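Ticket 1232 — Black long panels do not sit flat on the blue shelving
Reading time: 3 min
Opened by: Edmund Wróbel, parts store, Merkport
Status: closed

Problem as reported

The long black panels from Cantero (the ones with rounded ends, order line 7) are stored on the blue steel shelving. When we take them out after some weeks, part of them have a small bend near the middle. On the assembly table the two ends touch and the middle stays up, so the screws at the large cutout do not find their holes. The assembly people sent back the first ones in December and asked if we store them wrong. I first answered no. I am sorry for this answer, it was too quick.

What I checked first

I took one panel from a closed carton and one from the shelf and put both on the flat measuring table. The carton one was good. The shelf one had a gap under the middle, and I could push a feeler gauge of 151 hundredths of a millimeter under it. I turned the panel over and measured again, to be sure that it is not the table. The same panel, the same bend.

Then I asked Cantero if they changed the plastic. They answered that they changed nothing and asked for photos of our storage. I think this was a fair question.

Second check, the shelf

The shelf boards are shorter than the panel. If the panel lies along the board, one end hangs free in the air. We also put them in stacks, and the ones at the bottom carry the weight of all the others. The ribs of one panel press into the openings of the next one, so they do not lie evenly. I marked the panels with chalk, top, middle and bottom of the stack, and left them for two weeks. The bottom ones were bent, the top ones were not. 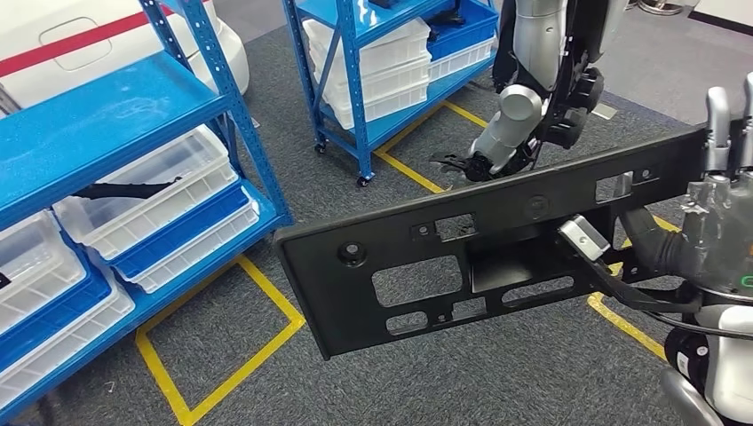 The weakest place is at the large cutout in the lower middle part. There is not much material left there, and the row of narrow slots along the lower edge does not help. When somebody takes a panel by one end only, you feel it moving in the hand. I do not believe that carrying alone makes the bend, but I wrote it in the work instruction anyway: support it near the middle and do not let the end hit the upright of the shelf.

What we changed

1. No more flat stacks. Panels stand on the long edge, in a rack with dividers from Jotevton.
2. The slots point up, so the panel does not stand on the thin edge.
3. Cartons stay closed until the day before assembly.
4. Bent panels go to the red box, do not try to bend them back by hand. I tried with one and it cracked at a screw boss.

Result

Checked again on March 1, 2020. All panels from the new rack were flat on the table, no gap that I could measure. Assembly has sent nothing back from this lot.

Still open

The Anonent label printer prints the old shelf place on the labels for this part. Please correct the place by pen until the system is updated — I made a separate ticket for it. We have 3000 panels coming in the next delivery and the rack is not big enough for all of them, so the rest must wait in cartons, lying flat on pallets and with nothing on top.

E. Wróbel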